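Home News Visits Projects Contact
Reading time: 2 min

Visit to the Danoron laboratory in Tritham, 27/10/2024

Our group from Veststead was received by Anderson Barros, who leads the work on soft materials. I had read their January report before the trip, but on paper it was difficult for me to imagine how the data is made.

The question they study is simple to say. If a robot must learn to handle bed linen, is it better to have many demonstrations in one room, or few demonstrations in many rooms? Barros and his colleagues record with hand-held grippers. A person carries the tool, does the task with it, and the camera on the tool keeps what the fingers meet. No robot arm is needed at this stage, so they can work in ordinary homes.

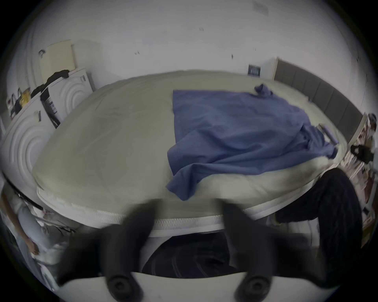

Blue sheet on the bed, seen from the camera on the hand-held gripper.

Illia Stetsiuk explained to us the comparison. They trained 2 policies, each with 1,000 demonstrations. The first set came from a single bedroom. The second was spread over 151 rooms, with whatever furniture and clutter the people had there. Both were then tested in four rooms which were in neither set. The second policy found a corner of the sheet much more often, also when the cloth was crumpled. The first one was very good at home and became lost almost everywhere else.

I asked about the wide lens, because it bends the edges of a mattress quite strongly. Stetsiuk said that they do not correct it before training. They tried the correction, and the result was a little worse — he thinks the outer part of the view is too useful to lose.

What does not work yet is the last pull, when the sheet must lie flat. The Zakharchenko method, which scores the wrinkles after each movement, helped only with thin fabric. For thick covers they have no good measure, and Barros said this openly.

We stayed around two hours. Barros promised to send us the list of test rooms, and I will add it to this page when it arrives.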